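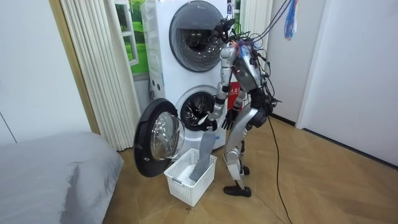 My sister Brittany had been dead set against selling the apartment until the night she called me at 11:40 to say she'd changed her mind and could I please come over right now, and bring the folder. I hadn't even got my shoes off from work. The folder was Mom's, a fat green thing held shut with a hair tie, and it had lived under my bed since March because neither of us wanted to open it. So I drove over in my socks and clogs, and when I got there the laundry was half out of the lower machine, a gray sock hanging down over the white plastic basket, and my sister was sitting on the herringbone floor eating dry cereal out of the box.

"Did you bring it?" she said.

I held it up.

"Okay. Sit down. Not there, that's where I spilled."

I should say that Brittany Fortin is the organized one. She got the label maker for Christmas when she was nine and she still has it. So if she's on the floor at midnight with cereal, something's up, and I sat down where she pointed and didn't make a joke.

She pulled the hair tie off and it snapped (it was ancient) and everything slid out between us. Gas bills. A coupon for a carpet place that closed when I was in middle school. Mom's recipe for the lemon chicken, which she always swore she made up, torn straight out of a magazine! We laughed about that a lot longer than it deserved.

Then Brittany found the envelope.

It said Andreadis on the front, in Mom's slanty handwriting, and under that, 318. Just the number.

"Is that money?" I said.

"It's an apartment," Brittany said. "Galtden Street. It's where we lived before here. You were a baby, you wouldn't know."

I didn't know. I'd always thought there was only this place, this kitchen with the drawer that sticks, this hall where I learned to roller skate and took out a lamp. I'd been telling people my whole life that I grew up in one home, like it was a thing I'd accomplished.

Inside were two keys on a bread tie and a letter from Mr. Andreadis, who must have been the landlord. He wrote that he was sorry to see Mom go and that she could keep the keys, as he was changing the lock anyhow. He said she'd cried so hard on the stairs that he'd worried about her driving. He said the new place would be home before she noticed, and that she should put up curtains the first day, even ugly ones.

Brittany read it out loud and then she read it again to herself, with her lips moving, the way she used to do with spelling words.

"The orange curtains," she said.

"Oh my gosh. The orange curtains."

They hung in the front room until I was twelve. They were terrible, they looked like something off a camper van, and whenever we begged her to get rid of them Mom would say they were doing their job.

Brittany put the keys in my hand. They were small and light and I couldn't believe they'd ever opened a real door.

"I called the agent before I called you," she said. "I told her yes, and then I felt sick, so I did a load of laundry."

"Do you still feel sick?"

She thought about it and ate some more cereal. Downstairs a car door shut and somebody laughed.

"Kind of," she said. "Can you stay over? I don't want to sleep here by myself."

So I moved the magazine chicken to the top of the pile where it wouldn't get lost, and went to see if there were any clean sheets.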